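Lavow Character Index – Frequently Asked Questions

What does the index cover?
The index lists 1,318 Chinese characters by component, with older forms where a legible one survives. Each entry gives the modern form, the reading in pinyin, the main components, and up to 37 references to early texts. Bronze and seal forms are stored as separate records and linked to the modern entry.

Is a component the same as a radical?
No. A radical is the heading under which a dictionary files a character. A component is any part that recurs in other characters. 明 (míng, "bright") is filed under 日 (rì, "sun"), and its other component is 月 (yuè, "moon"). Searching for either one returns the entry.

Why does my dictionary give a different radical?
Dictionaries use different radical sets. The index follows the traditional set of 214. Many simplified-character dictionaries use a shorter or rearranged list.

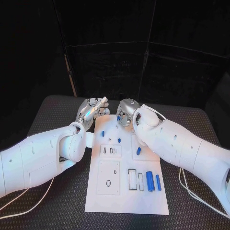 Two arms above a white sheet on a patterned mat.

How are disputed origins marked?
With a question mark after the gloss. There are 137 such entries at present. Where two readings of an early form are in print, both are given, older publication first. Kinga Somogyi edits these notes and does not choose between readings unless one rests on a known copying error.

Can I search by stroke count?
Yes. Enter the number alone, without a unit. Counts follow the traditional form – a search for 3 will not return 门, which is filed under 門 with eight strokes.

What do the letters T and B after a gloss mean?
T refers to the Timar word list and B to the Balogh notes. An entry with neither letter was glossed from scratch.

Why do some characters show as empty boxes?
The font on your device lacks them. Install a font that covers the CJK extension blocks and reload the page.

How do I report an error?
Write to Fiona Baird at the Codton office with the entry number and the source you are relying on. Corrections are loaded on Tuesday. Reports without a source are kept but not acted on.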